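Fakex finger set, fitted to a two-arm cell

Replacement fingers for our bench cell, bought as a full set in September. Changeover took 20 minutes per arm. Back off the two retaining screws, slide the old pair out, seat the new pair hard against the shoulder and torque evenly. Re-zero the grippers before running anything.

The supplied screws are soft; I used my own. Check the wrist camera cable has slack through full wrist rotation, as the loop can foul on the housing. Tip alignment was good without shimming. Colour-coded packaging would help tell left from right. Metal cups remain the best test of grip centring.

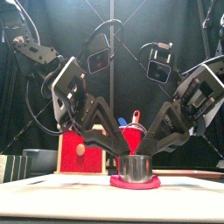 Eilif Boström: Did you redo the camera calibration after the swap, or did the old offsets hold?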